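Surface Drainage and Paving Maintenance at Mondau: Frequently Asked Questions

These answers are for tenants and contractors working on the Mondau site. They cover paved surfaces, drainage channels and utility cuts. Building entrances and the loading docks have their own rules, available from the site office.

Which surfaces are covered?

All shared lanes, paths and open asphalt areas inside the property line, including the sett strips. Private parking bays are the tenant's responsibility up to the painted line. 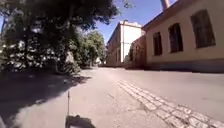
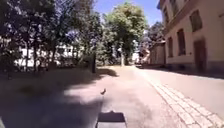
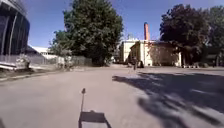
Paved areas on the site.

Who do I contact about a defect?

Send reports to Roswitha Mösli in the site office. Give the nearest building number, the surface type and the approximate size of the defect. If it is a trip hazard, call the desk instead of writing. The desk is staffed until 4 p.m.

When is a crack sealed?

Cracks 3 mm or wider are cleaned and filled with hot-applied sealant. Narrower cracks are logged and checked at the next inspection. Where cracks join up into a net pattern, the base layer has usually failed and sealing will not help. Those areas are cut out and rebuilt.

How often are surfaces inspected?

Twice a year. The spring inspection takes place in May, after the frost damage has settled and before the sealing work is ordered. Jonas Riedl carries out both inspections and keeps the defect log. Tenants can ask for the entries that concern their own frontage.

Why are setts kept in some places when asphalt is cheaper?

Setts can be lifted and put back. Several of the strips run over service ducts, and relaying a short length costs less than patching asphalt. A patch also leaves a joint on each side that has to be sealed and watched. The first cost of setts is higher – the cost over time depends on how often the ducts are opened.

What joint material is used?

Unbound crushed stone, brushed in dry and topped up as needed. Do not use mortar or polymer sand for repairs. Rigid joints next to flexible ones tend to break at the changeover.

May I wash down the pavement in front of my unit?

Yes, with clean water and a stiff broom. Keep pressure washers off the setts, as the jet removes the joint filling. Detergents, paint residue and cooking oil must not enter the drains, which discharge without treatment.

My contractor needs to open the surface. What is required?

A permit, form 3498, signed by Meinrad Lanz before work starts. Attach a plan showing the cut, the services nearby and the route left open for pedestrians. Cuts in asphalt must be saw-cut square and extend at least 100 mm beyond the trench on every side. Backfill is compacted in layers. The contractor, currently Oberholzer for all permanent reinstatement, lays the final surface – temporary cold mix may be placed by others.

How long does a permit take?

Four working days if the plan is complete. Incomplete plans are returned without review.

Does salt damage the paving?

Salt has little effect on sound asphalt. It can damage concrete channels and edging, so grit is used there first.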